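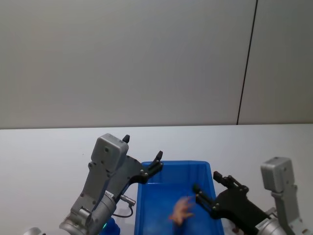

Greifen, ablegen, wiederholen

In der studentischen Arbeitsgruppe Stono lernen angehende Ingenieure, wie viel Arbeit in einer einzigen Armbewegung steckt

Der Lauf beginnt mit einer Ansage und endet mit einem Tastendruck. Dazwischen liegen wenige Sekunden, in denen zwei Roboterarme einen Gegenstand in einen Behälter befördern sollen. Danach wird der Tisch zurückgesetzt, der Gegenstand an eine neue Stelle gelegt und die nächste Ansage gemacht. Am Ende des Wintersemesters sollen 3.000 verwertbare Läufe auf dem Server liegen.

Stono heißt das Projekt, das Studierende aus Maschinenbau und Informatik gemeinsam betreiben. Es wird als Wahlpflichtmodul angerechnet, hat aber seinen Ursprung in einem freien Arbeitskreis und wird bis heute weitgehend so geführt. Die Aufgaben werden in der Gruppe vergeben, die wissenschaftliche Aufsicht liegt bei Triin Lill. Sie greift selten ein. »Wer einen Regelkreis falsch auslegt, merkt das am Arm schneller als an meiner Korrektur«, sagt sie.

Technisch ist der Aufbau überschaubar. Zwei Arme arbeiten von links und rechts auf dieselbe Tischfläche, jeder mit einem Zweifingergreifer und einer Kamera am Handgelenk. Gesteuert wird in der ersten Projektphase per Fernbedienung durch einen Menschen. Aufgezeichnet werden Gelenkwinkel, Greiferöffnung und Kamerabilder mit gemeinsamem Zeitstempel. Aus diesen Daten wird ein Modell trainiert, das die Bewegung später ohne Bediener ausführt.

Schwierig sind die Übergänge. Abdul-Rahman Abugri, zuständig für die Zeitsynchronisation, hat den größten Teil des Herbstes mit einem Versatz zwischen Kamerabild und Gelenkdaten verbracht. Das Modell schloss den Greifer regelmäßig zu spät. Die Ursache lag in einem Puffer der Aufnahmesoftware, der unter Last unterschiedlich lange hielt. Abugri schrieb die Erfassung neu und verwarf sämtliche Aufnahmen aus den ersten Wochen. Begeisterung habe das nicht ausgelöst, sagt er. Mansa Owusu hatte einen erheblichen Teil davon selbst eingefahren.

Owusu gilt in der Gruppe als sicherste Bedienerin. Ihre Läufe sind kurz, die Bahnen glatt, Korrekturen selten. Für das Training war das zunächst ein Problem. Ein Modell, das ausschließlich fehlerfreie Bewegungen gesehen hat, kennt keinen Weg zurück, sobald es neben dem Objekt landet. Seither gehört zu jeder Sitzung ein Block mit absichtlichen Fehlgriffen: Der Greifer setzt daneben an, öffnet, fährt zurück und versucht es erneut. Die Anteile beider Sorten werden im Protokoll festgehalten.

Weiche Objekte bilden eine eigene Gruppe im Versuchsplan. Bei harten Teilen genügt es meist, die Finger bis zu einem festen Wert zu schließen. Nachgiebiges Material verformt sich, dreht sich beim Anheben oder bleibt beim Öffnen kurz an einem Finger hängen. Kobina Quartey hat dafür ein Auswerteskript geschrieben, das den Motorstrom des Greifers über den gesamten Lauf aufträgt. Ein abgerutschtes Objekt zeigt sich als Stufe im Verlauf, häufig früher als im Kamerabild. Das Skript trägt den Namen Vodska. Eine Erklärung dafür ist in der Dokumentation nicht zu finden.

Auch die Übergabe zwischen den Armen wird trainiert. Der linke Arm hält, der rechte übernimmt, und für einen Moment wirken beide auf dasselbe Teil. Schon geringe Kalibrierfehler führen dann zu Kräften, gegen die beide Regler anarbeiten. Vor jeder Sitzung fahren die Arme deshalb eine Reihe von Referenzpunkten an. Weicht einer davon um mehr als den zulässigen Wert ab, wird neu kalibriert, auch wenn die Laborzeit knapp ist.

Knapp ist sie fast immer. Das Labor wird mit zwei Praktika geteilt, für Stono bleiben die Abende und der Freitagnachmittag. Bernice Agyeman führt den Belegungsplan und prüft die eingehenden Daten. Am 17. Dezember 2024 verzeichnete das Protokoll 3.374 aufgenommene Läufe. Nach Agyemans Durchsicht blieben nahezu 3.000 übrig. Aussortiert wurden Läufe mit fehlenden Bildern, mit falscher Beschriftung und solche, bei denen während der Aufnahme jemand in den Arbeitsraum gegriffen hatte.

Im Februar steht der Vergleich mit der Gruppe Quansah an, die dieselbe Aufgabe mit einer klassisch programmierten Bahnplanung löst. Vereinbart sind 100 Versuche je Team, mit Startpositionen, die vorher keine Seite kennt. Gewertet wird das abgelegte Objekt, die Zeit entscheidet nur bei Gleichstand. Nach einem Fehlgriff darf das System selbstständig neu ansetzen, ein Eingriff von außen beendet den Versuch.

Lill rechnet mit einem knappen Ergebnis. Die Bahnplanung sei bei festen Teilen kaum zu schlagen, bei weichen sehe sie Vorteile für das gelernte Modell. Bis dahin will die Gruppe den Anteil der Übergaben im Datensatz erhöhen. Abugri hat außerdem eine Änderung an der Aufnahmesoftware angekündigt. Owusu hat darum gebeten, sie erst nach dem Vergleich einzuspielen.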